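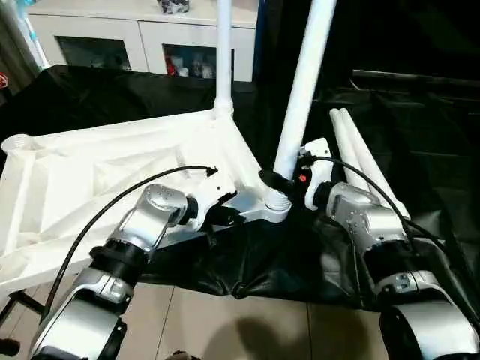
Two arms at the corner of a flat-pack frame, where the poles meet the base.

How to find out whether a robot can do your flat-pack yet
By Chun-yin Tang

Every March my relatives ask me whether they can stop assembling their own shelving. The answer for the past few years has been "soon", said in the tone my dentist uses. If you have access to a two-armed robot and a free afternoon, you can get a better answer than mine. You'll want a tube-and-socket frame, the sort sold for shoe racks and plant stands. It's a fair chore: no glue, no Allen key, and a person with a cup of tea in one hand can nearly manage it.

Before you start

Put down a cloth. Matte fabric in a dark colour is my favourite, as white plastic shows up well against it. Don't bother ironing it. Real floors have rugs and dropped jumpers on them, and a machine that needs a pressed sheet is going to struggle at my place.

Build the frame once by hand and time yourself. I took nearly 30 minutes the first time, a good part of it spent fitting a pole to the wrong corner and defending the decision. Write your number down. You'll want it later for morale.

Step 1: Start with holding

Ask one arm to steady the base and do nothing else. This sounds like an insult to expensive machinery, but holding still while someone pushes on the other end is half of all furniture assembly, and most marriages have tested it. Push down on a corner with your palm. If the base skates across the cloth, lower your expectations and try a different grip point.

Step 2: One pole, one socket

Stand a pole loosely in its socket and let the second arm press it home. Check for lean from two sides. A pole can look perfectly upright from the front and be on its way to the neighbour's from the side.

If your kit has threaded fittings, do the push-fit joints first. Turning a part while keeping it square is a separate skill, and the robots I've tried it on treat the thread as a matter of opinion.

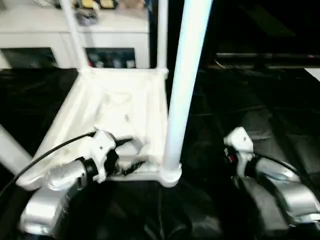 Can I leave it running while I go to the shops?
Please don't. Stay within reach of the stop button for the whole session, and keep kids and pets out of the room.

Step 3: Make it slightly unfair

Once a joint goes together reliably, rotate the base a few degrees and try again. Then change the lighting. Then swap in a pole from another kit, if it fits. Plenty of impressive results live and die at exactly one angle.

Step 4: Score it like a chore

I use three marks: done, done with help, and picked up off the floor by me. Be strict about the middle one. If you nudged the pole with your finger, that's help, even if you were only being friendly.

Do the same joint until you're bored, then do it some more. Ten goes tells you very little. I aim for 100 and keep the tally on the back of the instruction leaflet.

Step 5: Take it apart

Everyone skips this. Pulling a tight joint needs two hands working against each other and a sense of when to stop, and I'd rate it harder than assembly. Start gently – plastic sockets crack.

So, can I retire the rubber mallet?

Keep the mallet. For one colour of pole on one kind of joint, with a person hovering, a robot is worth trying. For the whole box, including the bag of screws and the leaflet with the tiny arrows, I'd still ring a cousin.

Last updated 12 Aug 2022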